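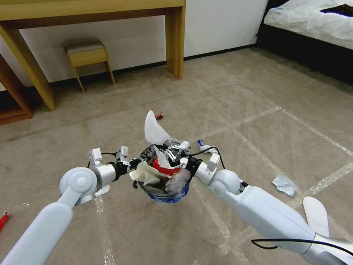
Fig. 1: Both grippers on the bowl, with litter still to collect from the carpet.

Project report: Zedard, a two-armed tidying robot
Nidia Quintero

1. What I set out to do

My bedroom floor has been a family talking point for years, so when we were asked to pick a build for the project module I went for the thing I'd get most use out of. Zedard (the name came from a typo in my first proposal and stuck) is a pair of white arms that pick litter up off the carpet, put it in a bowl and then carry the bowl between them to the bin by the door. The picking up I expected to be hard. The carrying I thought would take an afternoon. It took most of September!

The arms are on loan from Stillow, the shared workshop near the station, and I did all the mounting and wiring there in the evenings before moving everything home for testing. The control code is mine apart from the arm driver, which is the one Stillow uses for all its kit.

2. The bowl

I started with one arm carrying the bowl by its rim. With an empty bowl this was fine. With rubbish in it the bowl tipped, every time, and I spent a whole evening picking up the same crisp packet. So it had to be two arms, one on each side, and that meant getting them to move together.

A clear plastic bowl is a silly choice from the camera's point of view and I knew it when I chose it. The detector kept finding the wrappers inside and losing the sides completely. The blue tint on the rim and base saved me in the end - I look for the blue first and work out the rest from there. If the tissue is piled up high over the rim it still goes wrong sometimes, and I've put that down under things to fix.

3. Getting two arms to agree

My first version sent each arm its own list of positions and hoped for the best. They drifted. One gripper would get ahead of the other and the bowl would either squash or pop out, depending on which way they'd drifted.

The version I'm handing in treats the bowl as the thing that moves. I plan a path for the middle of the bowl, then work out where each gripper has to be from that. Ms Mamani suggested it after watching a very sad demo, and I wish I'd asked her two weeks sooner. The left arm leads and the right one follows with a bit of give in it, so that it keeps pressing on its side without fighting.

Grip force was trial and error. Too soft and the bowl slid down between the fingertips, too hard and the sides bent in and pushed the top layer out on to the floor. The setting I ended up with works for this bowl and I'd be surprised if it worked for another one.

4. Cables

I want to give cables their own section as they ate so much of my time. Each arm has a thin black cable and at first I taped them down flat, which looked lovely until the wrist turned and pulled the tape off. Now I leave a loose loop. It looks scruffy and it does catch the carpet now and again, but I haven't had a connector come out since.

5. Results

I ran 89 carries with rubbish in the bowl, all in my room on the same beige carpet. I counted a carry as good if the bowl got to the bin with nothing dropped on the way. The last 40 were done with the final code and four of those failed. Two were the tissue problem from section 2, one was a cable, and one I have no explanation for at all (I've watched the recording over and over).

Picking up is patchier. Crumpled paper and tissues are easy, there's plenty to grab. Flat wrappers are hit and miss. Plastic spoons are my enemy - they lie so close to the carpet that the fingertips tend to skate over the top, and I still do most of those by hand.

6. What I'd change

A bowl with solid sides, first of all. I'd also like to try the softer Posine fingertips that Stillow has on order, mainly for the spoons. The bin needs to be lower as well, as the tipping move runs the right arm close to its limit and I don't like the noise it makes there.

Under the desk is still out of reach, so anything by the stool stays where it is for now. My mum has asked whether it does beds. It doesn't do beds.

Code and wiring notes are in the project folder, along with the log for all the runs.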